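Notebook, cell 2, Tuesday
Bin picking, long bars, rules for the bench

Started at half eight by reading the Fosilura guidance note again, all of it this time, with a pencil. It is 82 pages and the part that bears on what we do is six of them. The rest is definitions, a chapter on organising your paperwork, and a flow chart that sends you back to the first box if you answer truthfully.

I keep being told we should "adopt" it. Adopt which bit? Clause by clause, as far as I got before tea:

Reach and fence distances. Fine. Same as what we work to already, and I would not argue with any of it.

Pendant to be "in the immediate control of a competent person" whenever drives are on and the guard is open. Agree completely. We are slack on this. The pendant ends up on the carpet behind the bench while everyone looks into the bin, and then whoever wants it has to go round the back and step over the cable. I have done it myself, more than once. If we take one line from the note it should be this one.

Fixturing to be "permanent or of equivalent security". This is where I start to lose patience. Equivalent to what, measured how? The note gives no pull force, no test, no interval for looking at it again. A spring clamp on a bin rim is plainly not permanent. Whether it is good enough depends on what it holds and what happens when it lets go. If a clamp lets go and a panel slides down on to some bars, we lose a run. If the same clamp were holding the bin to the bench I would want it replaced by bolts before anybody pressed anything. The note treats the two cases alike, so people will either bolt everything or ignore the clause.

Cable dressing. One sentence: "Cables shall not impede the task." That's a wish. A loose bundle looping round the wrist does two bad things in a bin. It can catch, and it gets between the overhead camera and the parts. The second isn't mentioned anywhere. Want a rule with a number in it, or at least a position: wrist turned to its worst angle, arm at its lowest pick, look at the loop, then decide.

Ralton trial report. Read after lunch. They claim 914 attempts and 488 clean picks and present this as evidence that their bench procedure works. I can't see how it shows that. No comparison set, no word on how the bars were laid between attempts, nothing on whether a bar nudged aside counted as an attempt or as nothing. A procedure can be perfectly good and the picks still poor, or the other way about. I'd like the raw log. Have asked. Not hopeful.

What they do get right is resetting. They write down the layout of the parts before each run, which we don't, and then we argue about whether the crossed ones were harder. With bars it matters a lot. Two lying nearly parallel and close together are a different problem from one on its own against bare metal, and an end-to-end pair is different again.

Set up in the afternoon with red and dark green bars in the Jelínek layout, ends close or touching, nothing stacked.
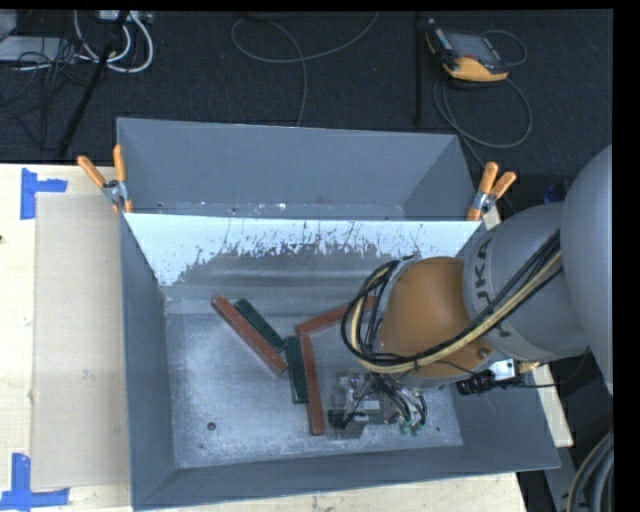
Photo: Bullthorpe workshop, cell 2, fixed camera

Went through our own draft with the arm over the bin. Notes as they came:

Bars: three red, two green. One of the reds goes in under the cable loop from the camera's side. By our present sheet this layout is "all parts visible", tick. The tick is worthless. Change the wording to "full length of every part visible with arm in start position", and if it isn't, write down which part.

Bin floor is scratched and mottled. Does the surface count as part of the set-up? Ralton don't say, Fosilura don't say. I say record it once a month with a photo and stop worrying.

Ragged lower edge on the whitish sloping panel. Our sheet has "inspect panel" with no hint of what would fail it. Either give a limit or strike the line. I lean towards striking it, and adding a proper line for the clamps at its two ends: both on the rim, jaws checked by hand before drives on.

Blue tape at the left corners of the beige sheet on the bench. Tape marks are all right for putting something back in the same place by eye. They are not a datum and nobody should write "located by tape" in a report again.

Pendant: on the carpet. See above.

Left to do: redraft the sheet to one side of paper, pendant line first. Ask Bullthorpe office whether "adopt" means sign something or just keep a copy in the drawer. Chase Ralton for the log.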